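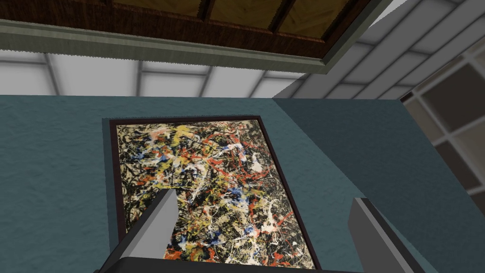
To: Drirkemeo site-operations list
From: Office of Building Services, Zevenberg
Subject: Re: Simulated trials and changes to evening duties

Colleagues,

Thank you for the questions received after Thursday's notice. The message quoted below came from the housekeeping group at Manalo and raises points that apply to all sites, so the reply is being sent to the full list.

> The notice says that the Drikach arm will be tested in simulation
> before any equipment comes to the building. It does not say who
> decides when the testing is finished, or what happens to the
> evening shift afterward. Several of us have worked that shift for
> years. We would also like to know whether we will be expected to
> fix the machine when it stops.

On the first point, the simulated trials are planned as 841 runs across the interior room models. The results will be reviewed jointly by this office and two representatives of the evening shift, chosen by the shift itself. Equipment will not be delivered until both have signed the review.

On the second point, no position will be removed during the pilot period of 24 weeks. Evening staff will keep their present hours and rate of pay. Some duties will change. High dusting and the routine inspection of wall and ceiling surfaces are the tasks under study, and staff now assigned to them will be offered training as supervising operators.

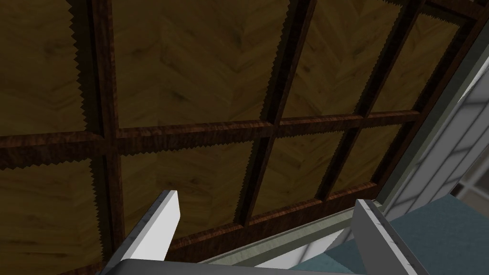
Training time will be paid as regular working time and will be scheduled within the shift. Staff who prefer to remain in their current duties may do so for the length of the pilot and need not give a reason.

On the third point, operators will be asked to stop the arm, record the time and room, and call the service desk at extension 362. They will not be asked to open, repair or reset the equipment. A stoppage will not be entered in any employee's performance record.

Manalo staff also asked whether the system would record people at work. Data from the simulated trials contains no employee information. A separate policy for the pilot is being drafted and will be posted to this list for comment before it takes effect.

Supervisors are asked to print this message for employees who do not use e-mail during their shift. Further questions may be sent to the list or left in writing at the Building Services counter.

Office of Building Services
Zevenberg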